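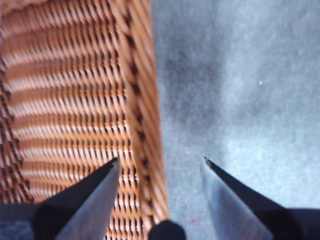
How does a robot choose its fingers?

By Hamdia Tufa, for young readers

Your hand can do many jobs. It can hold a pencil, carry a heavy bag and pick up a grape without breaking it. A robot hand is usually not so clever. We call it a gripper, and very often it has only two fingers, which open and close like a beak.

In our workshop in Todness we compare grippers. This year we are testing two kinds. The first is called Brallau and has pointed fingers. The second is called Woker and has wide, soft fingers made of rubber. Both of them must do the same job, which is to take something out of a basket and put it down beside it.

Why a basket?

A basket looks easy, but for a robot it is quite difficult. It has a rim, and a finger can bump against the rim on the way down. It also has many small holes between the strands, and a thin fingertip can get stuck in a hole. When you take a bread roll from a basket at breakfast, you feel the side with your knuckles and you move your hand a little. You do not even think about it. Our robot has no feeling in its fingers, so it must look.

Two ways to look

We use two cameras. One sits at the wrist of the robot, close to the fingers. It sees very small details, such as the weave of the basket, but it does not see much of the room. The other camera stands still and looks from further away.
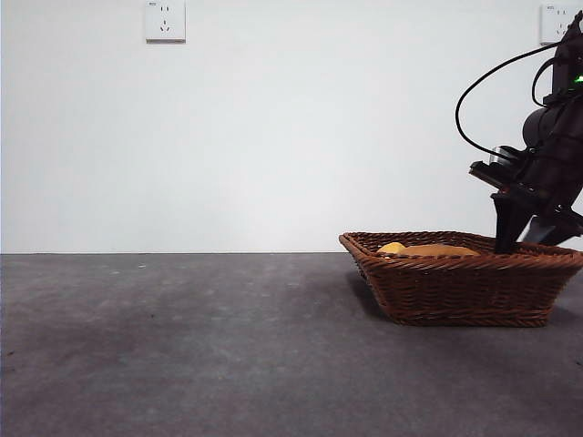
With the far camera we can see how the arm bends and how high the gripper is over the basket. With the near camera we can see where the points of the fingers are. If we have only one of them, we must guess more.

How we make it fair

Each gripper gets 30 tries. The basket stays in the same place, and the arm moves at the same speed. My colleague Marcus Villanueva writes down each try as "lifted", "dropped" or "missed". If we changed the speed for one gripper only, we would not know if the fingers or the speed made the difference.

Try it at home

You need a basket or a bowl, a bread roll and two wooden spoons. Hold one spoon in each hand and lift the roll out. Do it 8 times and write down your results. Then put a thick sock over each spoon and do it 8 times more. Which fingers were better? Now close one eye and try again.

Words to remember

Gripper: the hand of a robot.
Rim: the top edge of a basket or a cup.
Wrist: the part where the hand joins the arm, on you and also on a robot.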